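Plinus Regional Security Dialogue: Progress Report to the Gudeta Fund
Reporting officer: Ljubica Georgiev
July 17, 2020
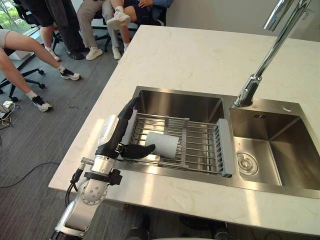 Work under the second phase continued to plan, with one change to the timetable. The draft text on prior notice of border exercises was sent to both defence ministries in May. Written comments have come back from one side. The other has asked for a further 31 days, which moves the drafting session into the next reporting period.

Agreed so far:
Notice to be given 14 days before any exercise involving more than 3000 troops.
Observers to be admitted at the Zarnent crossing.
A direct telephone line between the two district commands.

Still open:
Whether air defence units fall under the notice rule. The legal advisers hold different views on the wording of article 2, and a joint note is being prepared.

The Prukine working group met by video link. Interpreting costs were lower than budgeted and travel costs were nil. We request approval to move the unspent travel line to translation of the annexes. No other changes to the budget are sought.

The revised timetable and the expenditure table are attached.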